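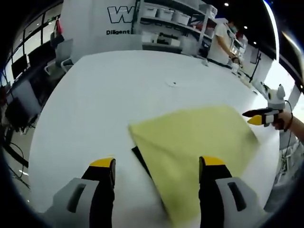

Unit 5: The panel discussion as a television format
Notes to read before the seminar

Last time we spoke about the evening bulletin and how its running order is made. In this unit we leave the bulletin and look at a cheaper and much older kind of programme, the panel discussion on public affairs. Please read the notes with a pencil. The questions at the end are for the seminar and you do not have to hand them in.

1. What we mean by a panel

A panel programme has one presenter and between two and six guests, who talk about matters of the week. Some guests come for one evening only. Others sit in the same chair every week and are paid for it, and these we call residents. The difference is important for the viewer, although the viewer is seldom told about it. A resident has an interest in the life of the programme. A guest of one evening has usually an interest in the subject, for instance a law that his organisation wants to stop.

2. The case: Mestari

Our case is Mestari, a weekly programme made by the production company Gunico for the regional channel Zikotier. It was shown on Saturday at nine in the evening and lived for two seasons, 132 minutes of debate in the longest edition and much less in the ordinary ones. The channel had before that hour a quiz, which was popular with older viewers, and many of them wrote letters when the quiz was moved. The archive of the channel keeps 3261 letters and messages from the first season. Most of them are about the quiz.

The first season had two residents, one from the left and one from the right, and a presenter who sat between them. In the planning papers this is called "the balance". The second season had no residents at all. The presenter received four new guests each week, and one of the four had to come from outside politics (a farmer, a head teacher, a doctor from a small hospital).

3. Balance by seating

It is tempting to believe that two chairs give balance. Look at the transcript of the pensions edition, pages 3 to 7 in your reader. Both residents want to raise the pension age, and they disagree only about the year. A viewer who is against the whole idea has no person in the studio. The seating says "two sides", but on this question there was one side and a small quarrel inside it.

The opposite can also happen. In the edition on school meals the residents agreed with each other after a few minutes, and the presenter, who had a long time still to fill, began to push them apart again. Mark in the transcript every place where she uses the word "but" at the start of a question. Then mark who answers, and whether the answer is to her or to the other resident.

4. The presenter

In most textbooks the presenter is described as neutral. I prefer to say that the presenter has a task, and the task has several parts which disturb each other. She must keep the time. She must give the floor to the quiet ones -- this is harder than it sounds when a loud guest is also the famous one. She must also correct an error of fact when she hears it, and for this she needs an editor in her ear.

At Mestari the editor had a list of prepared figures for each subject. When a guest said a wrong number, the editor read the right one to the presenter, who could use it or leave it. She used it more often in the second season. One explanation is that guests who come once do not take offence for the next week. Another is that she had more experience by then. The material does not allow us to choose between the two.

5. Choosing the guests

The guest list is the least visible part of the work. The producers at Gunico telephoned around 16 people to fill four chairs. People who live close to the studio in Núñez came more often, as did people who had been on television before. Women said no more often than men when the invitation came on the same day. When it came three days earlier the difference was small.

For the method of this kind of count, see again the notes to Unit 2.

6. Terms to know

Resident: a paid guest who returns each week.
Floor: the right to speak at a given moment.
Talkback: the sound line from the editor to the presenter.
Vox pop: short street interviews shown between two parts of the debate.

7. Questions for the seminar

Which of the two seasons would you call fairer, and to whom?
Should a channel tell the viewer that a resident is paid? Where on the screen, and when?
Take a panel programme from your own country. Write down who speaks first on each subject, and bring the list with you.

Reading for next time: chapter on election night programmes, first half only. The second half we do in May.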